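Data Collection Operator (fixed term), Hyun Project
Mondidthorpe, Flelstead site

Mondidthorpe invites applications for the position of Data Collection Operator. The successful candidate will guide a robot arm by hand controller through short household and workshop tasks, so that each attempt can be recorded and used to train the Hyun learning system. The team has 975 accepted recordings and must reach 1,510 by the end of October.

Duties
Perform assigned tasks according to written instructions.
Review the wrist camera recording of every attempt and label it.
Mark passages in which the view is blurred or no object can be identified.
Reset the work area between attempts.

Requirements
Steady hand control and good close vision, with or without correction.
Ability to keep accurate written records in English.
Prior experience with robots is not required. Training lasts 2 weeks and is paid.

Shifts begin at 8:30 a.m. There are 12 openings.

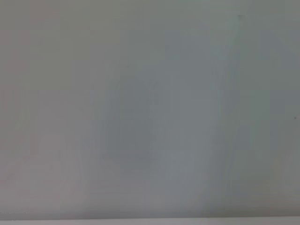
Wrist camera view at very close range to a pale gray surface.

Applicants should send a résumé and a one-page letter to Noura Khalaf, Staffing Office, Flelstead. Questions regarding the work itself may be directed to Macarena Segura, Collection Supervisor. Applicants selected for interview will be asked to complete a short labeling exercise on site.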